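Starlow Open Day

The Starlow Open Day is an annual public demonstration of household and light-service robotics held at the Starlow works in Skundon. It takes place on a Friday in April and is run by the workshop staff, with equipment and floor space shared between two resident groups, Rees and Forkent. Entry is free, but visitors book a session in advance.

Background

Starlow occupies a former cannery building on the inland side of Skundon. The first open day was a small affair for neighbouring businesses and families of staff, held in a single bay with one robot on show. Demand from local schools led to a second bay being opened, and the event later took over most of the ground floor. The most recent open day drew 961 visitors, the highest attendance to date. Sessions are capped at 75 people, and each runs for a little under an hour.

Rees works mainly on mobile bases and navigation. Forkent is concerned with manipulation, particularly the handling of food and kitchen items. The two groups prepare separate demonstrations but have shared a control desk and a safety officer from the second year onward.

Programme

Sessions begin with a short talk at the roller door, after which visitors are led along a marked walkway. The Rees bay comes first. A wheeled base travels a course of doorways, ramps and parked trolleys, and visitors may move the trolleys between runs. Older versions of the course included a gravel strip, which was removed after stones were carried into the neighbouring bay.

The Forkent bay is fitted out as a set of plain domestic workspaces, with ordinary household appliances and tables in place of laboratory benches. The best-attended item is the fridge task, in which fruit is transferred between a basket and a refrigerator compartment. It was introduced as a filler between longer demonstrations and has been on the programme every year since.

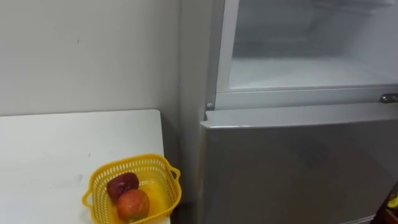

Fridge task work area, Forkent bay, with two pieces of fruit in the basket and the upper compartment open.

The task is run in both directions. In the loading run, fruit is taken from the basket and placed in the compartment; in the unloading run, it is returned. Real fruit is used throughout. Pieces differ in size, firmness and finish, and a glossy skin can be harder to grip and harder to detect under the bay lighting than a matte one. Staff change the fruit between sessions, and bruised pieces go to a compost bin behind the building.

The basket is also part of the exercise. Its sides are perforated, and the openings can confuse depth sensing, so that the edge of the basket is misjudged. Forkent has kept this style of basket for that purpose – an earlier solid-walled tub was considered too easy. White surfaces and the reflective finish of the refrigerator present related difficulties.

Runs are not rehearsed for the public, and failed attempts are left to play out unless there is a risk to people or equipment. A tally of attempts is kept on a board beside the walkway. Over one open day, the fridge task was attempted almost 300 times.

Visitor participation

Visitors may choose the order in which fruit is picked and, in the afternoon sessions, take a turn at guiding the task by hand controller. Children are welcome at the controller with an adult beside them. Food and drink are not allowed past the roller door. A question period follows in the tea room, where staff also answer enquiries about apprenticeships.

Access

The works is a short walk from Skundon station. The ground floor is step-free, and a quieter session with dimmed alarms and no amplified commentary is offered first thing in the morning. Parking is limited to the gravel yard on the northern side, and coaches are asked to set down on the street.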